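The Prisari grippers weigh 889 grams apiece, and Elsie Ellwood considers this too much. The target on the first sheet of the design notes was lower, and the figure on the sheet has been crossed out and rewritten twice. Most of the excess sits forward of the hand, in the jaw carriage, where it costs the most in wrist fatigue.

Prisari is a pair of hand-held parallel grippers built in a shared workshop in Hirnstead. There is no arm behind them. A person holds one in each hand, works the jaws with a trigger, and does an ordinary task. The tools record how each hand moved and how wide the jaws were at each moment, so that the same motion can be used later to train a robot fitted with matching fingers. The idea has been in circulation for years. The interest of this build lies in how much of it was done on hobby equipment, and in which parts refused to be done that way.

The fingers gave the least trouble. They close toward each other in a straight line and carry soft faces with an open lattice, so the face deforms around a corner before it slips. Ellwood cut the wall thickness of the lattice three times. Thick walls held heavy objects and marked light ones. Thin walls tore at the root after a few hundred closures. The present version is a compromise biased toward thin, and the pads are treated as consumables.

Jaw travel was harder. The first trigger pulled a cable, and the cable stretched. After one evening of use the recorded opening differed from the measured opening by nearly 13 millimeters at full travel. A rack and pinion replaced it. The pinion came from Hong, a surplus dealer two streets from the workshop, and it is the only gear in the assembly that was not made to measure. Backlash is still present but constant, and a constant error can be subtracted.

Position is handled with printed square markers on a white cube fixed to each gripper. An outside camera that sees one face of a cube can work out where the tool is and which way it points. Seeing two faces improves the estimate considerably. The cube is therefore mounted where the operator's own fingers are unlikely to cover it, a placement that took longer to settle than the electronics did.
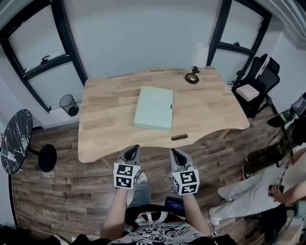 Both grippers at the desk, each with its white marker cube. The closed green box is the test object.

The box test is deliberately plain. A flat, closed box on a wooden top has to be approached, taken between the pads, raised and set down again. A flat object on a hard surface is awkward for parallel jaws. The fingertips need to reach low enough to get a purchase without striking the table, and a box lying on its broad side presents very little height to grip. Operators learn to tilt the wrist at the last moment. The recording has to capture that tilt faithfully, or the robot that copies it will press its fingertips into the wood.

Each gripper also carries its own camera with a very wide lens. A narrow lens was tried in June and dropped. It showed the object well until the jaws closed, at which point the object filled the view and everything useful for orientation was gone. The wide lens keeps the pads, the object and most of the room in one picture. The price is heavy curvature. Straight edges bend, and the correction file for each lens has to be made separately, even for two lenses from the same batch. 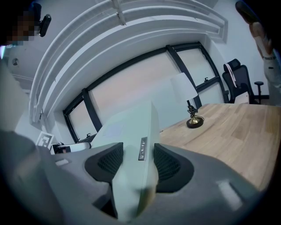 Chae-won Yang would put the effort elsewhere: leave the curvature alone, train on the raw picture, and spend the saved hours on clock drift between the two hands. A bent edge is bent the same way every time, Yang argues, while a clock that wanders ruins a two-handed task without leaving any obvious trace.

Ellwood accepts the point about clocks. The two recorders are now started from one signal, and a second signal is sent at the end of each run so that drift can be measured and spread across the recording. She has kept the lens correction, chiefly for checking results by eye.

Parts for the pair came to 980 dollars, excluding pads. The largest single item was a set of linear rails from Skavier. Cheaper rails were fitted first and bound whenever the jaws were loaded off center — a condition that covers most real grasps.

As of 3 November 2018 the log holds 140 usable runs of the box test. Rejected runs are kept in a separate folder with a one-word cause, the most common being "marker," meaning that the outside camera lost sight of a cube. A revised mount with a steeper angle has been drawn. The lighter carriage will be fitted at the same time, since both changes require taking the front of the tool apart, and the rack will be regreased while it is open.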